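I have started dreaming about sleeves.

It's October, I took a side job teaching a machine to handle laundry, and I am now the kind of person who looks at a stranger's cardigan on the bus and thinks, that would be a nightmare at the shoulder. I used to have hobbies. One of them was not thinking about shoulders.

The job came through Radberg, a small outfit two stops up the line from me, and the project is called Plilside. I asked what the name meant and was told it was the only one everybody could spell, which I have not found to be the case. The goal is a system that can take a shirt in any sorry state and get it flat and folded. My part is to supply examples. I hold a gripper by its handle, it has a camera on it, and I do to the shirt what I would like the machine to do someday. The camera records the whole business from about as close as you'd want to be to a shirt. Then I mess it up and do it again.

I do 20 of these before I'm allowed a coffee. Allowed is my own word. The coffee rule is mine too, and I regret it daily.

What I expected was to be good at this. I have been folding shirts since I was tall enough to be blamed for them. But my shirt folding, I now know, lives entirely in my fingers, and my fingers have been keeping it from me. I never look at the collar. I have no idea how I find the side seam. With two blunt fingers on the end of a handle I have to decide, out loud in my head, where to pinch, how deep to go, and which way to pull, and for the first afternoon I had the grace of a man getting a sock out of a storm drain.

The instructions run to three pages. The first is about charging things. The second has the rules I break:

- Start each take with the shirt in a new position. "New" means new, and a quarter turn doesn't count.
- Come in slowly, and stop for a beat before you close.
- Pinch cloth, not table.
- If you miss, try again in the same take. Don't stop recording to swear.

The last one was added after my first session. I'd like to believe that's a coincidence.

The missing turned out to be the part I had most wrong. I used to throw out every take where I fumbled, on the theory that a machine should learn from my best self. I handed in a very clean, very small batch and got a polite note back. They had wanted the fumbles, or at least the ones I recovered from. If every example goes perfectly, the system has never seen what to do when the cloth slides off, and cloth slides off all the time. So now I leave in the part where I graze the hem, get nothing, back up and go at it from the other side. I have a lot of this footage. I may be their leading supplier.

There's also the matter of variety. Left to myself I drop a shirt the same way every time, front up, collar away from me, like I'm laying out clothes for the first day of school. I didn't know I did it until I watched a string of my own takes back to back, and it was like listening to yourself on an answering machine. I now throw the shirt with my eyes shut. Sometimes it misses the table, and I pick it up and say nothing.

Other shirts I have worked with, for the record. A plain white one, which washed out so badly on the light table that I couldn't find its edge on playback. A striped one from a brand called Huet, stiff as a menu, which held every crease I gave it and made me feel talented. And a thin black one we gave up on after an hour because it showed every piece of lint in the county and no folds whatsoever.

The loud ones are better. You'd think a busy print would confuse things, and maybe it does on the machine's end - I'm not paid to know - but I can tell where the shirt stops and the table starts, and for a person steering from the wrist that's most of the battle.

The current shirt is a teal leafy number I would wear on vacation if I were a more confident man.

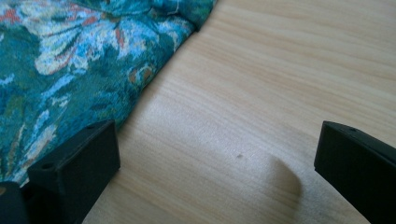
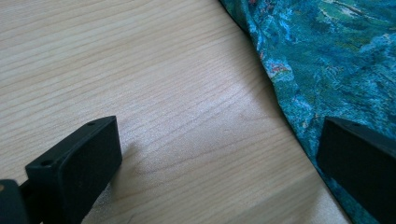
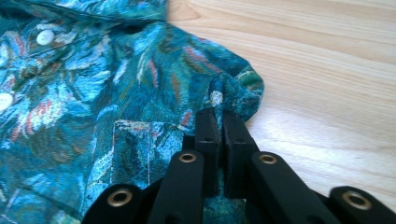 **Wouldn't it be easier to write down the steps for folding a shirt and program those in?**

People have tried, and it works as long as the shirt starts out neat. The trouble is the number of ways a shirt can be a mess. You can't write a rule for each heap, so you collect a large pile of examples from many different starting points and let the system work out what they share. It's slower at the front end, and it does mean paying somebody to wrinkle things.

I asked at Radberg when I'd be done with shirts. There's a second site, Hilasstead, where they've already moved on to towels, and I'm told the people there are relaxed and go home on time. A towel has no sleeves. I have put in for a transfer, and in the meantime I have 2 more batches to do, both long-sleeved.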